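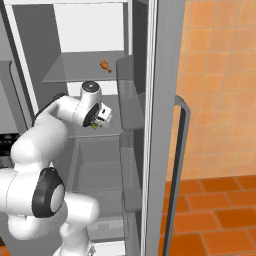
Sim, fridge task. Drumstick on the glass shelf, gripper in the compartment underneath with the green object.

1/15/26, Stirard project notebook, fridge group

Back on the sim after the break. I reread the December entries before starting and I don't believe half of them, including the ones I wrote. "Placement mostly solved" is in there twice. Solved on what? Same start pose, same door angle, same shelf height. If you train on one kitchen and test on that kitchen you get a nice number and a poster.

So today was for checking. Took the checkpoint we call Norness (the one everybody wants to bring to the spring showcase) and ran it on the put-away task with the start pose jittered and the door left where it was. Training set is still the 3,058 episodes from the fall. No new data, no retraining, nothing clever.

61 runs. 34 counted as success by the script.

Then I watched them. The script calls it a success if the object's center is inside the fridge volume when the episode times out. It doesn't ask whether the gripper has let go. It doesn't ask whether the object is resting on anything. I stopped on one run where the arm was in the compartment below the glass shelf with the object still under the gripper, and if the clock had run out right there the script would have given it a point. That isn't putting something away. My little cousin could tell you that.

I have not re-scored all of them yet. Until I have, please don't copy the 34 into the slides. If it's already in the slides, take it out.

Things to fix in the checker, in the order I'd do them:

- gripper open and clear of the object at the end
- object touching a shelf or a bin, and not moving for 20 steps
- door shelves count as a separate target. At the moment they are inside the fridge volume too, so anything dumped in the door passes
- log which surface it ended up on, as a name, so we stop arguing over screenshots

Also a complaint about the task text. The instruction says "put it in the fridge." Then at the review we talk as if the policy picked the lower compartment because the upper shelf already had the drumstick on it. Did it? I see no evidence for that. To say it avoids a shelf that's in use we'd need runs with the drumstick moved, runs with no drumstick, and runs with something in the lower space. Nobody has done those. My guess is it goes low because most of the demos go low. Cheap to test, and I'd rather we find out than a judge does.

Camera view. It's fixed, and the wrist is wide enough to hide a fair amount of what is going on right under it. You get a bit of green poking out below the gripper and you have to guess at the grasp. I tried to label grasps as good or bad from this view and gave up. Two of us would not agree, and I didn't agree with myself the second time through. Need the wrist view saved alongside, or dump the contact forces. Contact forces are less work.

Tried the Huvberg planner as a baseline for the reach-in part only. It's slower, and it takes a silly detour past the door on some starts, but I can at least say why it goes where it goes. On the easy starts I could not see that the learned policy was doing anything better. On the harder ones I can't say yet because I only did a handful and stopped for the bus. Keep the baseline in the report whatever the numbers look like.

On the "it will transfer to the real arm" line in our proposal: I'd cut it. The sim objects are rigid. A real drumstick slides and is greasy. Shelf friction is a value one of us typed in and I can't find a note of where it came from. If someone remembers, write it in the params file next to the value.

Seeds for today are in the run folder, file is called jitter_a. Videos are on the Thái drive, not the shared one, which is full again. Somebody has to delete the old door-opening renders. I'm not touching them without a yes from whoever made them.

Next session:
checker first, then re-score today's runs from the logs, then the drumstick runs. No training until the checker is done. I know the queue is free. Still no.

If the re-score comes out at 34 I will write that here and apologize to Norness.

Recent entries
Gripper drops on the bottom bin
Door-opening renders, what to keep
Huvberg planner setup notes
Norness checkpoint, first look
Fall demo collection wrap-up
Showcase poster draft, comments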